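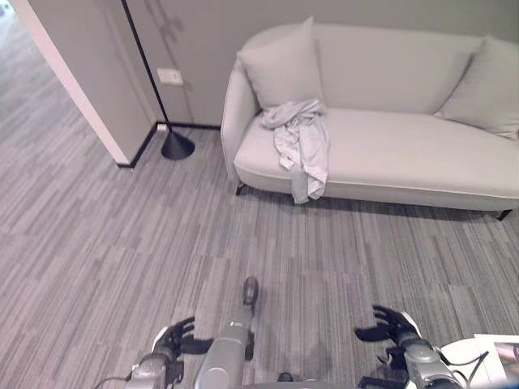 Head camera, both hands low over the carpet, garment on the sofa ahead.

Tirnen household handling trials
Minutes of the fault review meeting, Trulthorpe
Start 14:00

Present: Alistair Rennie (chair), Ok-hee Sun, Serpil Çetinkaya, Urho Hyvönen (minutes)
By phone: Gwenaël Langlois

1. Minutes of the last meeting
Accepted with one change. In item 3, "stop relay" should read "stop input". The relay itself was not tested.

2. Late release after a stop command
OS reported. During two-handed cloth work, a stop was sent from the hand-held pendant. Both arms halted within the limit. The right side then released as set. The left side stayed closed and let go 1,130 ms after the command, against a limit of 400 ms in the test plan. No injury and no damage. The run was ended and the robot powered down at the main switch.

The log for that day holds 21 stops. Four show a late release, all on the left side and all with a large cloth held between the two arms. Stops made with the arms unloaded were within the limit.

OS has compared the command times from Plelum with the times recorded at the arm controllers. The release command leaves Plelum on time in every case. On the left side it is received on time but waits behind a force reading that has not finished. The wait grows when the pull on the cloth is uneven. 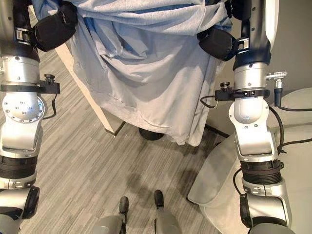 Light-blue sheet held between the two arms, lower hem clear of the floor.

Serpil Çetinkaya asked whether the delay could equally come from the left cable, as the connector had been remade in July and the two sides had not been compared afterwards. OS replied that a bad connector would normally show as lost messages, and none were lost. SÇ did not accept this as proof. A worn contact can cause repeat readings without a lost message, and the log does not count repeats. AR agreed that the cable stays open as a cause until it has been swapped and the test repeated.

GL noted that Haslinger, who supply the controllers, have been sent the log but have not yet answered. Their support desk asked for the firmware number of each side. UH found the two sides to be on different versions. The left is one version behind. It is not known when they went out of step – the service sheet has no entry for either update.

Agreed: the older version is to be kept as a copy before anything is changed.

3. Working rules until the fault is closed
Two-handed work with sheets and blankets is suspended. Single-handed work may go on with small items at reduced speed. No person is to hold or steady a cloth while the robot has hold of it. The pendant is to be in the operator's hand for the whole run, and a second person is to be at the main switch.

AR asked that the approach to the sofa be kept in the plan, as it needs no grip until the last step and will give more stop data with the arms unloaded.

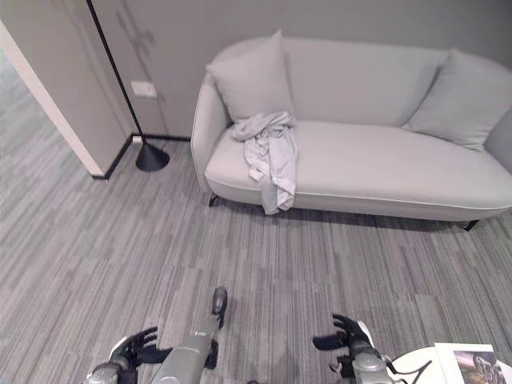 Approach to the sofa, hands low and apart, garment over the left part of the seat.

Gwenaël Langlois objected that unloaded stops had already passed and that more of them would add nothing on the fault. He would prefer a fixed load on a bench, with the pull set unevenly on purpose. AR held that both were needed: the bench test for the cause, the unloaded stops to confirm that the firmware change has not made anything worse. GL withdrew the objection on condition that the bench test is done first.

4. Reporting
The event is to be entered as a safety fault, not as a handling error as first logged. UH to correct the entry and leave the first wording visible.

5. Actions
OS – add a count of repeat readings to the log.
SÇ – swap the left cable and repeat the loaded stop test with nothing else changed.
UH – copy both firmware versions, then correct the service sheet and the fault entry.
GL – send firmware numbers to Haslinger. Draw up the bench test.
AR – issue the working rules in item 3 to all operators.

6. Any other business
The spare pendant has a cracked cover and is not to be used. SÇ has labelled it.

Meeting closed 15:10. Next meeting to be called by AR when the cable result is in.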